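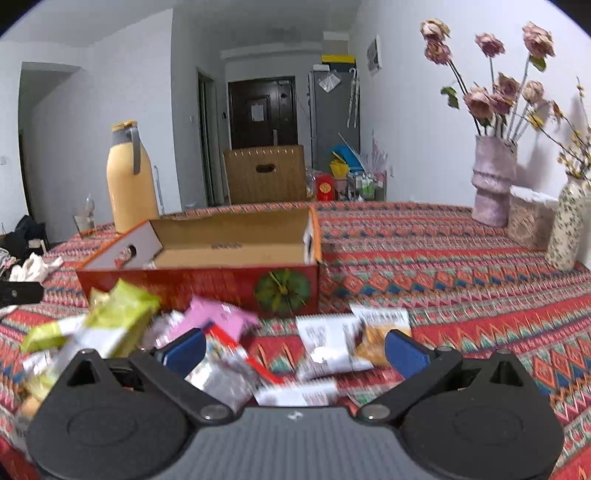

Bornatthorpe, 18th April

**To:** all members of the Meltow and District Halls list
**Subject:** Re: Refreshment tables at hired events

Dear members,

Thank you to those who replied to the message sent in March. I quote the relevant part again, as several halls have joined the list in the meantime.

> Our hall at Clegg is let on most evenings, and hirers increasingly ask whether they may sell snacks and drinks at the door. Our present agreement says nothing on the matter. Do other halls allow it, do they charge for it, and who is expected to clear up afterwards? We would also like to know whether packaged food is treated differently from food prepared in the kitchen.
>
> Irena Pawłowska
> Bookings, Clegg Hall

The replies may be set out as follows.

Most halls permit hirers to sell wrapped snacks without a separate request, provided that the sale is mentioned on the booking form. Food prepared or heated on the premises is handled separately, and the hirer is asked to name one person who will be responsible for the kitchen. Plaltier also asks for a list of ingredients to be kept at the serving table whenever home baking is offered.

On charges, practice varies a good deal. Three halls make no charge. Plaltier adds £4 to the hire fee when a refreshment table is set up, and this covers the loan of a cloth and the use of one trestle. Cloths should be returned shaken out and folded, and left on the shelf beside the urn.

Clearing up remains the most frequent cause of complaint. The wording now used at Meltow is short and may be copied by any hall that wishes to do so:

> The hirer shall remove all food, wrappers and other waste from the building within 60 minutes of the end of the event. Waste must not be left in the entrance or beside the outside bins.

Members should note that the outside bins at Meltow are locked overnight, and that the key is not issued to hirers.

One question is still open. Clegg has asked whether a regular weekly hirer may store unopened stock in the hall between sessions. Please reply to the list, and not to me privately, so that the answers are kept together in the archive.

Yours faithfully,

The Secretary
Meltow and District Halls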